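Grurinent Lusa — Simulationspaket, lohnt das?

fraeskopf_ost
Teste seit November das Lusa-Paket von Grurinent, 47 Aufgaben, Lizenz für 4 Plätze. 2.539 Euro netto. Batterie anfahren bei offenem Greifer, Ansicht vom Handgelenk:
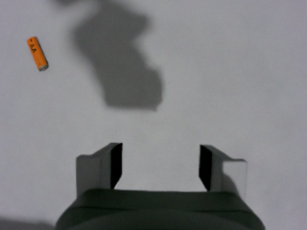
Die Kontaktparameter sind dokumentiert, die Reibwerte der Fingerpads leider nicht. Wer Greifkräfte vergleichen will, muss selbst identifizieren.

tm_regler
Für den Preis zu wenig. Orozco legt die Reibmodelle offen und rechnet bei mir mit 50 Hz stabil.

fraeskopf_ost
Orozco hat bei mir keine brauchbare Zweiarmszene. Bei Lusa ist sie dabei, samt Schubladenschrank:

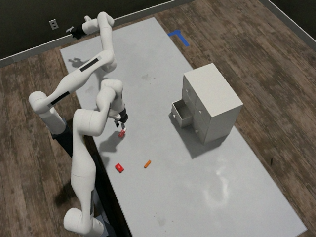
Zweiarmbetrieb und Schubladen

kp_null
Schubladen sind der Schwachpunkt. Gelenkdämpfung ab Werk zu niedrig, im Handbuch steht dazu ein Satz. Mit Jeveck als Löser wird es besser — kostet aber Rechenzeit.

tm_regler
Also Zusatzlizenz. Bleibe bei Orozco.

fraeskopf_ost
Jeveck ist in der Platzlizenz enthalten, siehe Anhang B. Dämpfungswerte stelle ich noch ein.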